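The long white thing under every desk

Most homes have a drawer, a box or the bottom of a wardrobe where the extension leads go. They come in with a television or a house move, they get kicked under a desk, and they stay there until a fuse blows. Few people could say how old theirs are. Fewer could say what the number moulded on the back means.

Tayla Hinds could tell you about 52 of them. That is how many she pulled out of three floors of an office building in Gurcombe last October, when the small design firm that rents it, Cundero, was rearranging its desks and asked her to sort out the cabling while everything was off the floor. She has been an electrician for 16 years and has spent a fair part of them lying on carpet.

"I put them all on the meeting table," she says. "Then I started at one end."

It took her until Friday afternoon. By then the leads were in three piles. The largest went back under the desks. The second needed a new fuse or a new plug. The third went in a crate by the door with the plugs cut off, so that no one would be tempted to fish one out again.

Her method hasn't changed much since then. She clears a surface first, and it has to be a pale one. A dark bench hides a scorch mark and a carpet hides everything. She wipes the table, puts her tools to one side and brings the leads up one at a time, with nothing plugged into them and nothing plugged in behind them.

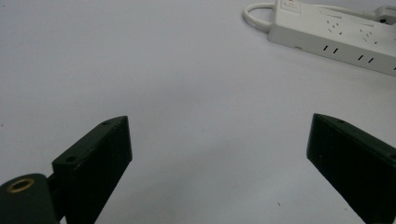
The first thing she looks at is the flex. She runs it through her fingers from one end to the other, feeling for nicks, flat places and stiff places. A flat place usually means a chair leg. A stiff place can mean that the lead has been hot at some point. Either one is enough to put it in the third pile, and she doesn't tape over damage. Tape hides the fault and does very little else.

Then come the two ends, where the flex goes into the plug and where it goes into the body of the strip. These are the parts that get pulled. People lift a power strip by its cable and they take a plug out of the wall by its cable, and in time the outer sheath creeps back and the coloured cores show. If you can see brown or blue where the flex goes in, the lead should not be used.

After that she turns to the plug. British plugs carry their own fuse, and this is where most of the faults she finds are. A strip will generally be rated at 13 amps and fitted with a 13 amp fuse, but leads with thinner flex may be rated lower, and the fuse should match the lead. She has found the wrong one often enough to check every time. She has also found silver foil, once, and she kept that plug to show to apprentices.

The pins should be straight and firmly held. Brown or black marks round them mean that something has been getting hot, and the wall socket needs looking at as well as the plug.

Last is the face of the strip itself, with its sockets and switches. Each switch should click over and stay where it is put. A socket that lets a plug droop has worn contacts inside, and worn contacts heat up. Cracks matter, even small ones. Rattling matters too. She gives each strip a gentle shake by her ear, and anything that sounds like a loose screw goes straight in the crate.

Hemi Rakena runs the repair bench at Arnevix, a second-hand electrical shop on the other side of Gurcombe, and he sees the same objects from the other end. His come in carrier bags. People clearing a house don't like to throw out anything with a plug on it, so they bring him the lot, and he sorts through it on Monday mornings before the shop opens.

He sells very few of them. A kettle or a lamp can be tested and sold with some confidence. A power strip that has spent years behind a sofa is harder to vouch for, and a new one doesn't cost much. He will put one on the shelf if it is recent, unmarked and passes its test. The rest are recycled for the copper.

What he does like is a strip with a switch for each socket. The plain sort, with a row of holes and nothing else, is fine for a desk where everything goes on and off together. With separate switches you can turn off the printer and leave the router alone. It also means fewer plugs being dragged in and out, and that is what wears the contacts. He has the same view of a main switch at the end of the body: good if you can reach it, pointless if it is behind the filing cabinet.

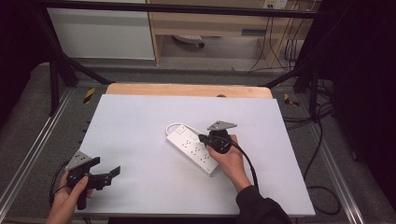
The position of the strip is where he and Hinds agree most. Both of them want it out where it can be seen, on a hard surface, with air round it. Both have lifted rugs and found leads running underneath. A cable gives off some heat when it is carrying a heavy load, and under a rug that heat has nowhere to go, while people walk over the top of it. Hinds moved four like that at Cundero alone.

She also dislikes a tightly coiled cable. If the lead is too long for the job, get a shorter one. A loose loop behind the strip does no harm, and a little slack at each end takes the strain off the joints. The real trouble comes with reels, the drum kind used in gardens and garages, which should be fully unwound before they run anything powerful. The rating on the label usually gives two figures, one for wound and one for unwound, and the wound figure is much smaller than most people expect.

Then there is the question of what can go into it. The answer depends on adding up, and the sum is less difficult than it looks. A 13 amp lead on a British supply will carry a total of around 3,000 watts, shared between everything plugged in. It makes no difference how many sockets the strip has. A phone charger uses very little, a laptop not much more, and a monitor is modest. You could fill a strip with those and be well inside the limit.

Anything that makes heat is another matter. A fan heater can take most of the allowance by itself. So can a kettle. Put the two together and the lead is overloaded, even if half the sockets are empty. Hinds asks people to keep heaters, kettles, toasters, tumble dryers and washing machines off power strips altogether and give them a wall socket each. In the Cundero office there was a heater under one desk and a coffee machine on the shelf above it, both on the same lead. The fuse had gone twice that winter. Each time someone had changed it and carried on.

Plugging one strip into another is the other habit she tries to break. It tends to happen slowly. A desk gets a second screen, then a lamp, and the nearest free socket is on the end of somebody else's lead. Every extra joint is another place to get warm or come loose, and the whole chain is still relying on one plug at the wall. If a room needs that many sockets, it needs more sockets in the wall. She will say so even when she isn't the one being paid to fit them.

Some strips have surge protection, and here Rakena has a complaint. The parts that absorb a surge wear out, and once they are gone the strip goes on working as an ordinary one. Many have a small light to show that the protection is still there. Plenty of others have a light that only shows the power is on, and customers mix the two up. The only way to know is to read the leaflet or the marking next to the light, and the leaflet is usually long gone.

He tells people to write the month and year they bought it on a sticker and put it on the underside. He does this with his own. At home he has a Kaewmanee strip behind the television and another in the spare room, both labelled in marker pen, and he looks them over when the clocks change.

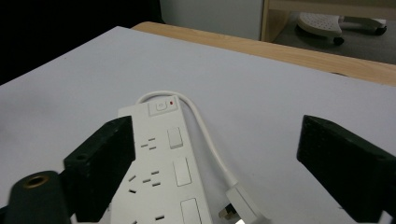
A switched strip with its plug out of the wall side of things and on the table, pins in view.

Storing spares is simpler. Hinds winds the flex in wide, loose turns and holds it with a strip of hook-and-loop tape. She never wraps it round the body, which bends it hard at the exact spot that is already weakest. The plug goes on the inside of the coil so that the pins don't scratch the other leads or get knocked. They hang from hooks in her van, short ones at the front.

For anyone who wants to do the same at home, she suggests an evening and a clear kitchen table. Turn things off before you unplug them, especially computers. Bring every lead to the table, including the one behind the freezer if you can do it quickly. Wipe off the dust with a dry cloth. Look at the flex, the ends, the plug and the face, in that order, and check the fuse against the rating on the label.

If the label can't be read any more, she would replace the lead. If it smells of burning or fish, stop using it at once and have the wall socket checked too. Some plastics give off that fishy smell when they overheat, and people often go looking in the fridge first.

The ones that fail should go to a recycling centre, in the small electricals bin. Cundero's crate went there the following week, in the back of Hinds's van. The firm bought new strips with individual switches and had extra wall sockets fitted along the window side. The heater has a socket to itself now, and the coffee machine has moved to the kitchen.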